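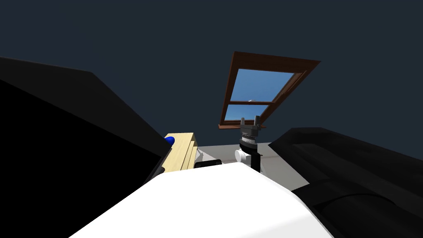

Can I put soft plastics in my yellow-lid bin if they are clean and tied in a bag?

Soft plastics go in the red-lid bin or to a drop-off point, however clean they are. Bagged material of any kind is pulled off the sorting line at the Plelldale transfer station and sent to landfill, along with whatever is inside the bag.

Plelldale Waste and Recycling | Kerbside updates

1/ The kerbside collection calendar changes in April. Residents on the eastern side of the creek will move from a Thursday to an alternating service, and new calendars are being delivered to letterboxes now.

2/ Red-lid bins will continue to be emptied weekly. Yellow-lid and green-lid bins will be emptied on alternate weeks. Please have bins at the kerb by 6 am, with the wheels facing the house and a clear gap between them.

3/ The most recent kerbside audit looked at 238 yellow-lid bins across the district. Around 27 per cent contained bagged recycling. Nappies, garden hose and textiles were also recorded.

4/ Households with a contaminated bin will find a tag on the handle listing the items to be removed. The bin will be collected on the next scheduled run once those items have been taken out.

5/ Lids should be left off glass jars and placed in the red-lid bin if they are smaller than a credit card. Rinsing with leftover dishwater is sufficient. Labels may stay on.

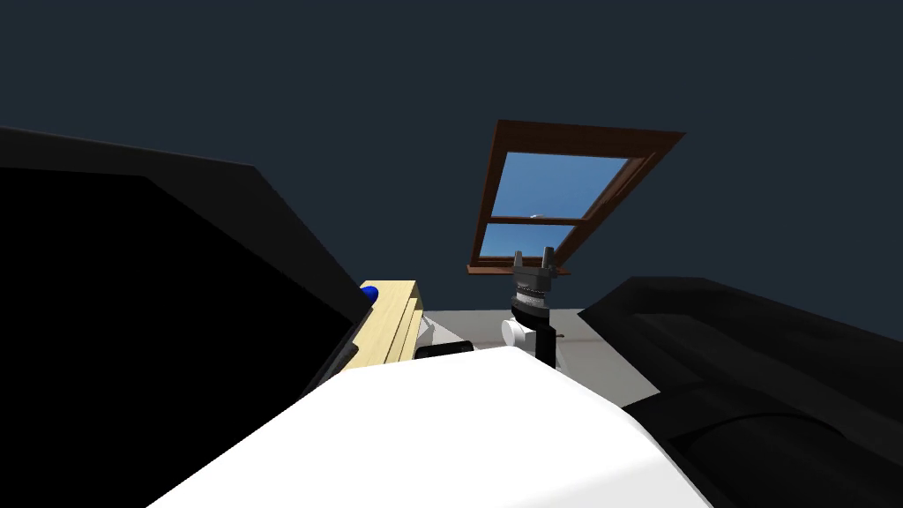 6/ Batteries must not be placed in any kerbside bin. This includes batteries sealed inside toys, toothbrushes and vapes. Collection tubes are available at the library, the customer service centre and the Werkari Road depot.

7/ The Werkari Road depot accepts cardboard, scrap metal, paint and e-waste free of charge from residents. Mattresses attract a fee of $17 each. Proof of address is required at the gate.

8/ Residents who would like a larger yellow-lid bin may apply through the customer service centre. Please allow 12 working days for delivery. The existing bin should be left empty at the kerb for exchange.

9/ Missed collections should be reported by close of business on the following day. Before reporting, please check that the bin was not tagged and that the lid could close fully.

10/ Printed calendars in other languages can be requested at the counter or by phone. Large-print copies are also held at the library.

Contact us | Privacy | © Plelldale Waste and Recycling | Back to top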